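Does sealing a big concrete paved area do anything?

**Kastriot Mladenović**

We have a plaza in Ultwood, 2,225 square feet of it, and a salesman from Angelovski wants us to put their penetrating sealer down before November. He says untreated slabs will "fail." They've looked like this for as long as I've worked here. Is it worth the money or is it a racket?
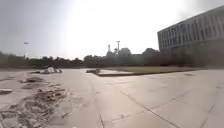

*Slabs and seams, looking toward the trees*

**Reinhold Wegener**

Depends what he means by fail. Ask him. A penetrating sealer slows down water and road salt soaking into the surface. It won't stop slabs from settling and it won't fill a joint. If your trouble is uneven edges, sealer is the wrong product and he ought to know that.

I'd try this before signing anything:

- Pour a cup of water on a few slabs and wait 8 minutes. If it still sits there in beads, you don't need sealer yet. Stay away from the parts next to the building, where runoff can throw you off.
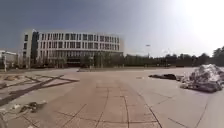 - Check the joints and any curb with a screwdriver. Soft or missing filler lets in more water than the slab face ever will. We spent $400 on joint filler in Skestden and skipped the sealer.

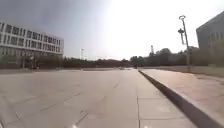 - Get the "lifetime" claim in writing. Mine came back as five years, with a yearly cleaning by their own crew.

**Cloltumen234**

just pressure wash it. we did ours and it looked new, never sealed anything. don't hold the tip too close though or you get stripes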